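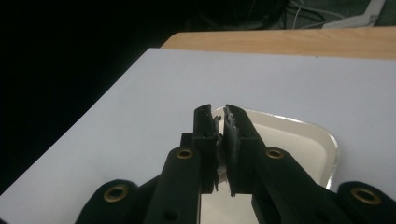

손끝 패드 상태. 양쪽 다 너덜너덜, 오른쪽이 더 넓게 헤졌음. 뒤쪽은 흰 트레이.

2022년 6월 22일

Sondisside 핸드헬드 그리퍼 대여 키트 검토, 계속.

오늘은 패드 얘기부터 해야겠다. 왼쪽은 위쪽 끝이 말려서 일어났고 아래쪽엔 희끄무레한 조각이 하나 붙어 있다. 오른쪽은 표면이 거의 갈린 수준이고 군데군데 밝은 회색, 은색 비슷한 게 비친다. 아래 끝은 둘 다 손끝 블록 밑으로 너풀너풀 내려와 있고. 이 상태로 닫아 보면 틈이 위아래로 고르지 않아서 얇은 건 잡는 위치에 따라 느낌이 완전히 다르다. 명함 한 장 집는데 여섯 번이나 다시 했다 (내 손이 문제인가 싶어서 Gaspard한테도 시켜 봤는데 똑같이 투덜거림).

키트 구성은 저번에 적은 그대로. 본체, 여분 손가락 한 벌, 패드 시트, 육각렌치, 얇은 설명서. 설명서에는 패드 교체 주기가 안 나온다! 소모품이라고만 써 있고 끝. Brokley 쪽 견적서에는 교체 패드가 32개 들이 한 봉지로 잡혀 있는데, 우리 쓰는 속도면 한 봉지로 얼마나 버틸지 감이 안 온다. 문의 메일 보내 뒀고 답은 아직.

좋은 점도 적어 두자. 링크 구멍에 황동색 링 박아 놓은 건 마음에 든다. 지난번에 써 본 Pondmont 물건은 플라스틱 구멍에 핀이 바로 들어가서 금방 헐거워졌는데, 이건 지금까지 42시간 돌렸고 좌우로 흔들어도 덜그럭거리는 느낌이 없다. 손잡이도 가볍고, 손목이 덜 아프다. 여는 힘은 살짝 뻑뻑한 편인데 나는 이쪽이 낫고 Hervé는 싫다고 한다. 이건 취향 문제로 치고 넘어감.

작업대는 연회색 판을 깔고 그 위에 트레이를 놓는 식으로 계속 간다. 나무 상판에 바로 놓으면 트레이가 자꾸 밀려서 한 손으로 잡고 있어야 하더라. 트레이 모서리가 둥글어서 구석에 몰린 작은 부품은 손끝이 잘 안 들어간다. 손끝 블록이 네모나서 그런 듯. 여분 손가락은 끝이 좀 더 좁으니까 내일 그걸로 갈아 끼우고 같은 부품으로 비교해 볼 것.

지금까지 집기 기록은 274회. 실패 원인 칸에 "미끄러짐"이라고만 써 놓은 게 너무 많은데, 패드 때문인지 잡는 각도 때문인지 구분이 안 된다. 앞으로는 칸을 나누자. 그리고 패드 사진은 시작할 때랑 끝날 때 한 장씩. 처음부터 그렇게 했으면 언제부터 뜯어지기 시작했는지 알았을 텐데, 기록을 아무리 뒤져도 첫날 패드 사진이 없다 ㅠㅠ

Gaspard 의견: 패드를 키트 것 말고 Sabatier 고무 시트 잘라서 붙이면 싸고 오래갈 거라고. 솔깃하긴 한데 그러면 이 키트를 평가하는 건지 우리 고무를 평가하는 건지 애매해진다. 일단 정품 패드로 한 번 더 돌리고, 그다음에 고무 시트. 두께가 다르면 닫힘 위치부터 다시 맞춰야 하니 그날은 오전을 통째로 비워 둘 것.

가격은 솔직히 아직 모르겠다. 대여로 10월까지 쓰고 그때 구매 결정하자는 게 Hervé 생각이고, 나도 대충 동의. 다만 대여 조건에 패드 마모가 우리 부담인지 저쪽 부담인지가 안 써 있다. 계약서 보내 달라고 해야 함. 지금 패드 꼴을 보면 이거 꽤 중요하다.

할 일
- 패드 양쪽 교체, 떼어 낸 건 버리지 말고 봉투에 넣어 날짜 쓰기
- 접착면 남은 찌꺼기 닦기 (알코올 거의 떨어졌음, 주문)
- Brokley에 교체 주기랑 대여 조건 다시 묻기
- 기록지 실패 원인 칸 나누기
- 여분 손가락 끼우고 트레이 구석 부품 집기 비교

육각렌치 가져간 사람 제자리에 돌려놔 주세요. 키트에 하나밖에 없어요.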